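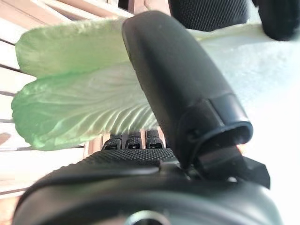

Home | Boxes | Pickup | FAQ | Contact

Greens FAQ - Surkley Produce Share

Last updated: November

Answers to what people keep asking at the pickup table. Short on time, so short answers.

What's the frilly green stuff in my box?
Leaf lettuce, nearly always. Grimshaw grows three kinds for us and they all ruffle at the edge. If it tastes like pepper you got mustard greens, sorry, check the sticker.

Do I wash it?
Yes. We rinse off field dirt and that's it. Pull the leaves apart, big bowl of cold water, swish, lift them out. Don't pour it all through a colander or the grit goes right back on. Twice if it rained that week.

Can I eat the white part at the bottom?
Sure. Crunchy, a bit bitter. Slice it thin. Huia Fairweather puts hers in fried rice.

My lettuce has brown on the cut end. Bad?
No. Normal after a day or so. Trim it. Slimy is diffrent, slimy goes in the compost.

How do I keep it longer?
Dry it well. Spinner or a clean dish towel. Then a bag with a paper towel in it, loosely closed, in the crisper drawer. Not next to apples. Change the towel if it gets soggy.

It went limp. Toss it?
Try ice water first, 13 minutes or so in the fridge. If still floppy, soup.

Can I freeze it?
Not for salad. For soup or smoothies ok.

There was a bug.
Rinse it off. We don't spray the lettuce. Lots of bugs, tell Mervyn Greenwood at pickup and he'll swap the head.

Can I get Romo instead?
The Romo heads (our small romaine type) are spring only. 76 people asked last season, we know. Working on more beds.

Can I swap lettuce for something else?
Swap crate is by the door at Prernusden. Leave one, take one. Don't take two.

How many heads in a full share?
Two most weeks. Half share gets one. We pack 40 boxes a run so if yours is short say so before we we close up at 6 pm.

Who do I email?
Gil-soo Ha for boxes and missing items. Shayne Prendergast for billing. Please not both.

13 comments | 40 shares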